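Clarnex (robot learning)

Clarnex is a way of training robot arms to put small things away when one of their cameras cannot see what is going on. It was put forward by Orlando Mosquera at the Medau laboratory, and is usually described by its supporters as a fix for the problem of a gripper blocking its own view. The evidence for that description is thinner than its spread would suggest. Most of what is known about Clarnex comes from a single report, one set of tasks at a bathroom counter, and a later attempt to repeat the work by the Vatia group, which got only part of the result.

The name is used loosely. In the original report it means a training rule. In later writing it often means the whole system, including the arm, the cameras and the recorded demonstrations, and this has made it hard to say what is being praised.

Background

A robot that learns from demonstrations is shown a job many times by a person guiding its arms. A program is then trained to produce the same sort of movement from what the cameras see. It is common to use one camera at the head, which takes in the whole work area, and one near each wrist, which gives a close view of the fingers and whatever is under them.

Both views fail, and they fail at awkward times. The head camera loses the object when the arm passes in front of it. The wrist camera may see little apart from the hand. A program trained on both together can come to lean on one of them and ignore the other, which does no harm in training and shows up as a fault only when the favoured view goes bad.

Method

Clarnex hides views on purpose. During training, whole stretches of video from one camera are blanked out, and the program must still copy the demonstrated movement from what is left. The blanking is not spread evenly. It falls mostly on the moments when the fingers open or close, on the grounds that these are the moments when the view is most likely to be poor.
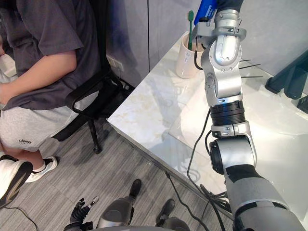

Arm at a bathroom counter, with a blue object held near a cup containing a toothbrush.

A second part, which the report calls the hand-over term, penalises the program if its planned movement changes sharply when a view is removed. The idea is that the robot should carry on with what it was doing when it loses sight of the cup, and should not start again or freeze. How much weight this penalty is given matters a good deal. The report offers one value, says it was chosen by hand, and shows no results for any other.

Neither part is new taken alone. Hiding inputs during training is an old trick, and so is punishing sudden changes of plan. The claim to originality rests on joining the two and on choosing when to hide the view. No test in the original report separates random blanking from blanking timed to the fingers, so the reader has to take the value of the timing on trust.

Reported result

The headline figure is 148 successes in 196 trials on counter-top tasks, with a camera view removed part of the way through each trial. The same arm trained without Clarnex did worse, though the report gives its score only as a bar on a chart, with no count attached. The tasks were short: picking up toiletries, moving them across a counter, and placing them in or beside a cup.

A trial counted as a success if the object was inside a marked area at the end. It did not matter whether the object was upright, whether anything else had been knocked over, or how long the arm had taken, so long as the time limit was kept. This is a generous rule. An arm that drops a tube of toothpaste from a height and has it land in the right place scores the same as one that sets it down.

Mosquera has defended the rule by saying that it was fixed before testing began and applied equally to every program compared. Both points are fair. Neither tells a reader what a success looked like, and the trial videos that would settle the matter have been released only as a short selection.

Limits of the evidence

Three complaints come up again and again in discussion of the method.

The first concerns how the view was lost. In the tests, a camera feed was switched to black. Real trouble is seldom so tidy. A wrist camera in ordinary use goes on sending pictures, and these may be full of fingers, glare and bare floor. A black picture is easy for a program to recognise as missing, and the training had shown it a great many black pictures. A confusing picture that still looks like a picture is a harder case, and the original report does not test it. 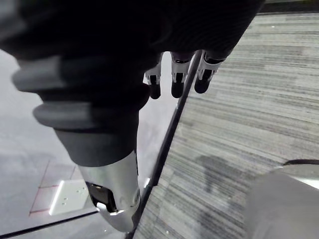 The gap matters because the selling point of Clarnex is that it deals with a hand getting in its own way. A program may learn to ignore an empty feed without learning anything about when to distrust a full one. Supporters reply that the first skill should help with the second. That may be so, but it is a guess, and the Vatia work gives it little comfort.

The second complaint is about place. Training and testing were done at the same counter, under the same lights, with the arm in nearly the same position. When a view is lost in a setting the program has seen many times, memory of the usual layout can do much of the work. A cup that is nearly always towards the back can be reached without seeing it. The report says that objects were shifted between trials but does not say how far.

The third is about the comparison. The program without Clarnex was trained using the settings that had been found to suit the program with it. A fair contest would have given each its own settings. This is a common weakness in the field and may not have changed which came out ahead, but it is likely to have made the margin look wider.

The Vatia repeat

The Vatia group repeated the work with its own arm and its own counter, using a public set of demonstrations known as Modise. It kept the training rule as written and changed the testing in two ways. Objects were placed from a list of 10 positions drawn up beforehand, and in half of the trials the lost view was replaced by footage from a different moment of the same job, in place of a black feed.

With black feeds, Clarnex helped. The gain was smaller than Medau had reported, though the two sets of tasks differ enough that a straight comparison is risky. With the swapped footage, the advantage was small enough that the authors declined to call it one. In several trials the arm reached confidently for a spot where the object had been in the substituted video. Random blanking did as well as the timed kind in both conditions.

Mosquera's written answer was that the swapped footage was an unfair test, as no working camera sends pictures from the past. The Vatia authors accepted that it was artificial and pointed out that a black feed is artificial too. The exchange ended there, and neither side has run the obvious middle case, in which a real hand or a real object blocks a live camera by known amounts.

Use

Blanking camera views in training has become fairly ordinary practice, and Clarnex is often credited with it, perhaps more than it should be. The hand-over term has been taken up less widely. People who have tried it report that it can make an arm stubborn, pressing on with a poor plan after an object has rolled away. One workaround switches the penalty off once the fingers have closed, which removes it from part of the period it was meant to cover.

No published work shows the method in daily use outside a laboratory. Claims on the Medau project page that it is "home ready" are not backed by any test in a home.

Common questions
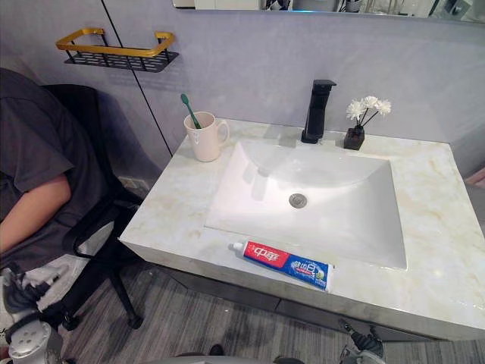 Does Clarnex need a wrist camera to work?

It needs at least two views of the job, and one of them is normally at the wrist. The training rule could be applied to two fixed cameras instead, but no results for that set-up have been published. With a single camera there is nothing left to fall back on when the view is hidden.

Can it be added to a program that has already been trained?

The original report says that it can, by carrying on training with the blanking switched on, and gives no figures. The Vatia group trained from the start in every case and so cannot confirm it.

Naming

Early drafts used the name for the blanking schedule alone, with the hand-over term treated as an option. The final report folds both into one name. Papers that cite Clarnex should be read with this in mind, as a good number of them use the blanking without the penalty and a few do not say which version they tried.

See also

Learning from demonstration
Occlusion in robot vision
Sensor dropout
Repeatability in robotics research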